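Lay out a Mondrian-style block mat
By Lovely Bautista, November
2 min read

Block sorting, small table, one printed mat. Get the mat flat first. Roll it backwards overnight if the corners lift, then tape the back edge only.

Pick your colours. Red, blue and yellow are the targets, white is "not yet". Thick black lines count as out, argue later.

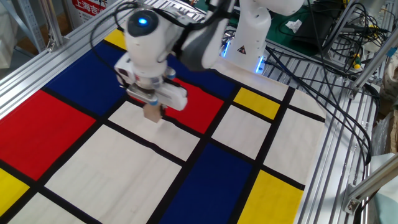

Use small blocks, plain ones, so the colour of the mat does the work. Set each one down gently and square to the lines. Bit wonky is fine to start. Swap to the smaller rectangels once five in a row land clean.

Wipe the mat after, damp cloth, no spray.

262 shares
5 comments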